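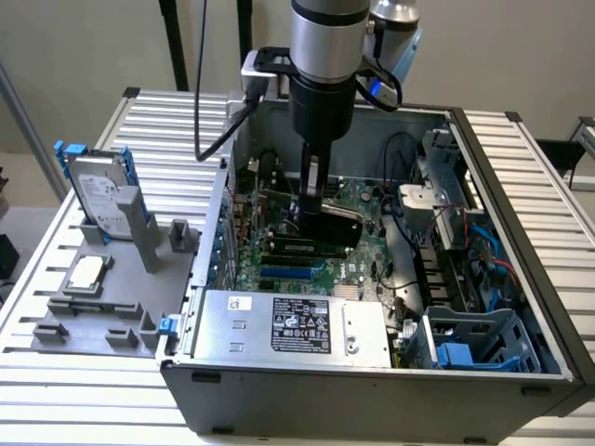
Unit 5: Buying spare parts for a small office

In the last unit we spoke about budgets. Now we look at what happens when something breaks and the office must decide: repair or replace.

Edem Darko kept the books at Owusu, a firm with 9 desks. Every July he wrote a list of all equipment with its age and price. A desktop computer was written at 400 pounds when new. After some years its value in the books was 200, and a repair above this sum needed a second signature.

Please note two words that students often mix:

Spare part – a piece kept for a later repair.
Consumable – a thing used up in daily work, such as paper.

They go to different accounts. A graphics card on the shelf is stock, and printer ink is normally an expense.

Homework: read the Nestex case and write five sentences on when you would stop to repair. Bring it to Kimie Hoshino before the seminar.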